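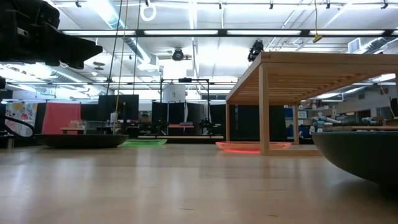

Robots at the Grellcombe workshop: questions from staff

Grellcombe test hall has gone over to robot handling for part of its daily work. These are the questions people at Pandine have sent in so far. The page is updated when there is something new to say.

Is anyone losing their job?

No posts are being cut this year. The hall had 11 handling staff before the change and has 11 now. Two roles have new titles and both went to people already on the team.

What do the robots do?

They pick up, carry and set down parts during repeat tests. A long run can be 364 lifts of the same piece, and that used to be done by hand over two shifts. Setting up, checking and signing off are still done by staff.

Will I have to learn programming?

No. Day-to-day work is done through Pevia, the job screen. You choose a saved job, check the start position and press run. Writing new jobs is a separate role with its own training.

How long is the training?

5 half-day sessions, all in paid hours. If you work nights, ask your shift lead for the 6 am start.

Do the glowing discs on the floor mean anything for me?

Treat any lit disc as part of a job, whether it is green or red. Don't move one, and don't stand on one. The same goes for the unlit bases.

Can I walk through while a job is running?

Not on the marked side. Use the aisle, or pause the job first from Pevia. A paused arm can still be holding something, so wait for the screen to say released.

Are the ceiling cameras watching us?

The system uses them for positioning. Footage is not used for timekeeping or appraisals, and this is written into the staff agreement – section 136 of the handbook.

Who fixes it when it stops?

Try one restart. After that, log it with Jaber, the service firm, and carry on by hand if the job allows. Lost time is not counted against you.

Does my pay change?

Basic pay stays the same. The shift allowance is under review and the result is due in October.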